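### 4.2 What people do with a divided bin

I'll admit I went into this part of the study expecting to write mostly about lids. Lids were what everyone at Hutonport had grumbled about in the December interviews, and Séverine Gaillard and I had a whole coding sheet ready for them (it's still in the drawer). Then we started reading the storage diaries, and people kept going on about dividers instead!

We had 38 diaries to work with, 13 of them from households in Drisbridge and the rest from shared workrooms. Almost everyone wrote at some point about one side of a bin filling up while the other side sat there with nothing in it. Rainer Pfeiffer, who coded the Drisbridge set, called this "lopsided filling" and the name stuck, though Saeed Daneshvar still thinks it sounds like a pie. The bigger side gets the things in daily use. The smaller side gets saved for something special, and in 8 of the diaries that something never got named at all.

Balls were a lovely case. They don't stack and they don't stay where you put them, so our diarists tended to give them a whole compartment and let them find their own corner. One parent wrote that she'd stopped bothering with nets because "the wall does the job", and I think she's got a point. Figure 2 has the sort of arrangement I mean, with the ball up against the side wall near the divider and the rear compartment left empty.

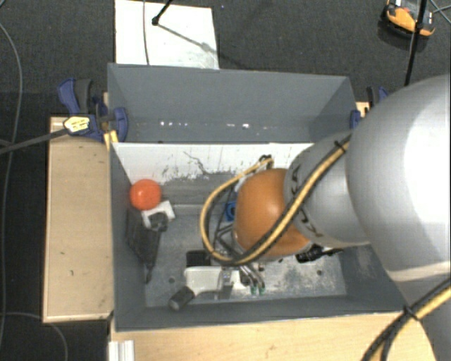 **Figure 2.** Large grey bin with a white divider panel; orange-red ball in the main compartment, rear compartment empty.

Wear is worth a word too. The divider in Figure 2 is scuffed, with grey patches low down on its face, and the floor of the main compartment is scratched and stained. Diarists brought up marks like these quite often, usually with a bit of affection, and Helmut Hamann and I come back to them in Section 5 when we look at how long people keep a bin before replacing it.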